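4.2 What we mean by "done": writing rules for door tasks

I'll admit that when we started Stundari I thought the rules would be the easy bit. We had the simulated kitchens, we had the arm, and I reckoned a page of notes would cover how a trial should start, stop and be scored. The page became 20 pages before we cut it back, and most of the arguing was over fridges.

The trouble is that "open the fridge" sounds like one job and every group scores it differently. The Brosier rules give full marks once a door has swung past a set angle, whatever the gripper is doing at the time. Mokgethi wants the gripper to have let go and backed off as well. I've run the same policy under both and got results so far apart that you'd think I'd swapped the robot (I hadn't, I checked twice!). So our first rule is a dull one: write down the end state before anybody trains anything, and print it next to the score.

Our second rule is about contact. A finger close to a handle and a finger holding a handle can look much the same from one viewpoint, and early on I was scoring grasps by eye from rendered stills, which was daft. We now read contact straight from the simulator's log, and a grasp counts only if it's been held for 3 control steps in a row. Stills are kept for the paper and for spotting odd arm poses, and they don't decide anything.

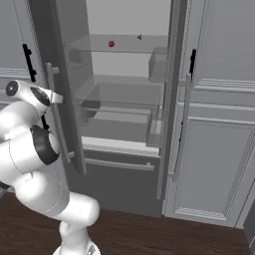
Figure 4. Fridge task in simulation: the arm's gripper near the handle of the open left door, with the right door partly open.

Double doors made us add a third rule. If the task names one door, the state of the other one has to be stated too, both at the start and at the end. Our first draft said nothing about it, and a policy that knocked the second door about on its way past scored exactly the same as one that left it well alone. I don't think anyone with a real kitchen would call those two equal. Under the present wording, the door that wasn't named must finish where it began, or the trial is marked as a fail with its own code.

Then there's what's on the shelves. We went back and forth on this one for weeks, usually on a Friday when everybody wanted to go home. Should a tomato that rolls over count against you? Gula ignores shelf contents altogether in door tasks. We settled on recording any item that shifts and reporting it separately, so a reader who cares can see it and a reader who doesn't can skip the column.

We rescored 265 trials under the new rules, and 40 of them changed from pass to fail. Most of those were the second door again. I was a bit gutted, as several were runs I'd been showing people, but the new numbers are the ones we use in Section 5, and the old scores are in the appendix for anyone who wants to compare.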